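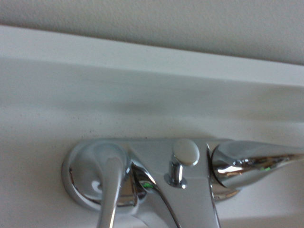

Jomell Two-Handle Bathroom Faucet

Supplied by Gosovis Plumbing and Fixtures

Product overview

The Jomell is a deck-mounted faucet for bathroom sinks in apartments, dormitories, guest houses and small offices. It is supplied with a chrome finish and separate hot and cold handles. Gosovis stocks the Jomell as a standard replacement item, and all wearing parts may be ordered individually through the Gosovis parts counter or by mail.

The faucet is intended for indoor use with treated drinking water. It should not be connected to a gravity-fed tank, a rainwater system or an open-vented water heater without written approval from the Gosovis technical office.

What is in the carton

Faucet body with handles fitted
Base gasket
Mounting nuts and washers
Spare aerator washer
Printed installation sheet
Warranty registration card

Supply hoses, shutoff valves, the pop-up drain and plumber's tape are sold separately. Customers replacing an older faucet are advised to order new supply hoses at the same time. Hoses that have been in place for a long period often leak when they are disturbed, and Gosovis does not accept claims for water damage caused by hoses that were reused.

Options

The Jomell may be ordered with standard handles or with Kidel extended handles, which are longer and require less grip strength. The Kidel handles fit the same valve stems and can be added later without removing the faucet from the sink. They are sold in pairs.

A low-flow aerator is available on request. Property managers should check local water rules before ordering, as the standard aerator is not accepted in every district.

Before installation

Check the hole spacing of the sink against the drawing on the installation sheet. The Jomell does not fit single-hole sinks. The deck must be flat and clean where the gasket will sit, with all old putty and sealant removed. A plastic scraper is suitable for most decks - metal blades will mark enamel and cultured marble.

Close both shutoff valves and open the old faucet to relieve pressure. If either shutoff valve does not close fully, it should be replaced before work continues. Flush the supply lines into a bucket before connecting the new faucet. Grit left in the lines is the most common cause of early cartridge wear.

Tighten the mounting nuts by hand and finish with a basin wrench. Overtightening can crack the deck and is not covered by the warranty. When the connections are complete, remove the aerator, run the water from both sides, and refit the aerator once the flow is clear. Check all joints again the following day.

Care of the finish

Wash the faucet with mild soap and water and dry it with a soft cloth. Products that contain bleach, ammonia or acid will dull chrome and should not be used on the faucet or allowed to splash onto it from the sink. Lime deposits may be softened with a cloth dampened with equal parts white vinegar and water, left in place for a few minutes and then rinsed away thoroughly. Scouring pads and powders will scratch the surface permanently.

Cleaning contractors should be given a copy of these instructions. Damage from unsuitable cleaning products accounts for many of the finish claims that Gosovis is obliged to decline.

Replacement parts

Cartridges are marked for the hot or cold side and are not interchangeable. A faucet that drips from the spout when both handles are closed usually needs a new cartridge on one side. To find out which, close one shutoff valve at a time and watch whether the drip stops. Low flow is more often caused by a blocked aerator, which should be cleaned before any parts are ordered.

Please give the item name and the date of purchase with every parts request. Faucets from the earlier Latuheru line use a different cartridge - the two look similar but will not seal if exchanged. Latuheru parts remain available while stocks last.

Ordering and delivery

Single units are shipped from the warehouse within 2 working days of payment. Orders of 50 units or more qualify for the contract price and are delivered on a pallet, by appointment. Pallet deliveries are made to the curb only, and the customer must arrange for the goods to be moved indoors.

Unused faucets may be returned in the original carton with all parts present. Returned goods that have been installed, even briefly, cannot be accepted for credit.

Warranty

The Jomell carries a 3-year warranty on the body and valves, counted from the date of purchase. The finish is covered for the same period in private homes. Aerators, washers and gaskets are treated as wearing parts and are not covered.

Claims should be sent to the Gosovis service desk with proof of purchase and a short account of the fault. The faucet should be kept until the claim has been decided, as the service desk may ask for it to be sent in for inspection.

Page last revised Aug 19, 2021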